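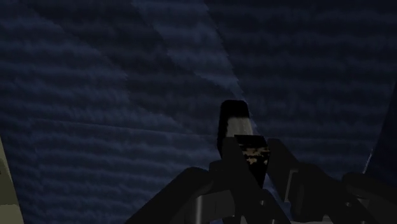
Household robots are still a long way from earning their keep, according to test results released Wednesday by Brakard, a firm that scores automated systems on ordinary chores. The company ran a single-arm setup through 953 attempts at simple home and shop-floor jobs, all of them in computer simulation, and counted 52 percent as finished without an error. Many of the jobs come down to what a black gripper does in the first few seconds, closing on a small dark object in poor light with ribbed navy cloth behind it, where the edges of things are hard to tell apart. Brakard said dim rooms and dark fabrics were included on purpose, as homes have plenty of both.

The tests covered 42 chores. They included clearing a table, putting small items back on a shelf, pushing in chairs, sorting parts into trays and loading a packing carton. Each one was scored as done or not done, with no partial credit. A cup set down on its side counted as a miss, and so did a chair left at an angle to the table.

Shop-floor jobs came out ahead of household ones. Sorting parts and loading cartons were finished most of the time, and the report credits this to fixed positions and steady lighting. Table clearing was near the bottom of the list. The arm often reached the right item and then lost it on the way up, or stopped short when a chair back stood in its path.

Speed was another weak point. A person can clear a small dining table in a minute or two. The simulated arm took some 5 times as long on the runs it finished, and the report does not count the time needed to reset the room after a failed attempt.

Brakard uses simulated rooms so that the same chore can be repeated with small changes. Furniture is shifted, the light is lowered or raised, and objects are swapped for others of a similar size. The dining room layout has a wooden table with navy upholstered chairs, and a white arm mounted on a dark block beside them. 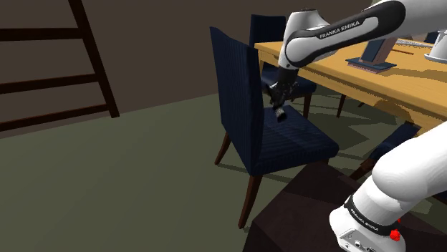

Layug, which fits out small warehouses and has followed the Brakard tests for the past two years, said the household numbers were about what it expected and that it would not quote a customer for that kind of work yet. Its own installations are limited to packing and sorting, the company said, and even those need a worker within reach for jams and dropped items.

Arnum, a cleaning contractor that had looked at automated table service for office cafeterias, has put off a decision until at least next spring. The company said it would want to see nine runs in ten finished before trying a machine around customers.

Brakard cautioned against reading the results as a forecast for real kitchens. Simulated objects do not bend, spill or stick the way real ones do, the report says, and scores usually drop when a system is moved to hardware — sometimes by a lot. A smaller round of physical tests is planned for April, using the table and carton chores only.

The report does not rank individual products. A summary is free on request, and the full chore list with scoring rules is available to subscribers.

Related items
Brolto delays shelf-stocking trial
Layug adds second packing line
What counts as a finished chore? Scoring rules explained
Office cafeterias weigh self-clearing trays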